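Visit to the Covow Workshop, February

Covow occupies the ground floor of a former printing shop, behind a tire dealer. Members pay by the month and get a key, a shelf and access to the machines. I went there to look at one build in particular, a two-finger gripper for a small arm that Trygve Öberg has been putting together since last fall. The visit began at 10 in the morning and ended when the building's heating went off.

The front room holds the printers, all of them open-frame machines on a shelf bolted to the masonry wall. The bolts matter. Before the shelf was fixed to the wall it stood on a table, and tall parts came out with visible ringing on the long faces. The rear room has the bandsaw, a drill press and a lathe that is waiting for a new belt. Electronics are done in what used to be the office, where there is carpet, and a grounding mat on top of the carpet.

Öberg's arm is called Kimis. It has 6 joints and stands on an aluminum plate clamped to the bench. He bought the joint modules used and printed nearly everything else. The gripper is the third version. The first used a rack and pinion and jammed when the rack picked up dust. The second used a parallel linkage and worked, but the housing had to be split in half to reach the motor, and after a few openings the screw holes in the plastic were worn out. The third keeps the linkage and moves the motor to the back, behind a cover with four screws in brass inserts.

Most of the morning went to the housing. It is printed in dark gray at a layer height he would not normally choose for a part this size, and a full set takes almost 145 minutes per shell on the slower printer. He accepts the layer lines on the outside. What he checks is the recess on the face, which has to be flat enough for a pad to be taped down over its border. 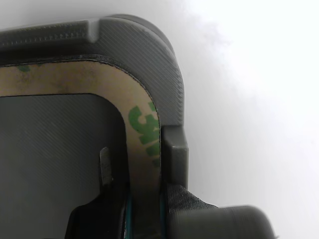
Torbjørn Sjöberg
Contributing writer, workshops and small machines

The tape is 3M double-sided, and the beige liner stays on until the pad is ready to go down. It follows the rounded outline of the recess, with the dark panel left open inside it. Öberg had tried screws for this joint on the second version and gave them up. A screw head on the face touches the object before the pad does, and countersinking it left too little plastic underneath. Tape also makes the pad a wear item. When one is finished it is pried off with a plastic card, the border is wiped with alcohol, and a new one goes on.

The corner was the hard part. Tape laid as straight pieces leaves a seam at each turn, and on an early pad the lifting began at a seam. He now cuts the border from a wide sheet with a drag knife mounted on the shop's pen plotter, so the turn is a single curve. The cutting file comes from the same sketch as the recess, offset inward by a small margin. I asked whether the margin was calculated. It was found by trial, and the rejected borders are still stuck to the side of a cabinet.

After lunch he ran the arm. The test is a simple one: pick up a block, carry it across the bench, set it down, go back. The controller is a Pichler board with the current limit set low, and the grip force is inferred from motor current. There is no force sensor. On smooth blocks this was adequate. On a block wrapped in cloth the fingers closed, stalled early and reported a firm grip, and the block dropped at the first fast move. Öberg changed the closing speed, repeated the run and got the same result. He wrote it down and went on to the next block.

Cable routing is the other open item. The wires to the gripper pass the last joint in a loose loop, and the loop catches on the clamp at one end of the travel. A clip exists in the drawing and has not been printed yet.

The wider workshop has 2 more automation projects under way. One is a seedling waterer on a gantry, run by a timer and a float switch. The other, Zistanik, is a sorter for used fasteners that takes a mixed tray and separates it by diameter. It was in pieces during my visit – the feeder bowl had been taken to a member's house for sanding – so I can report only that the frame is well squared and the wiring is labeled at both ends.

Visitors are admitted by arrangement. The street door sticks and should be pushed near the bottom. Parking is on the tire dealer's side after closing time, and the workshop is cold in winter, so a sweater is advisable. Drawings for the third gripper are kept in a binder next to the plotter, with the margin for the tape written in pencil on the second sheet.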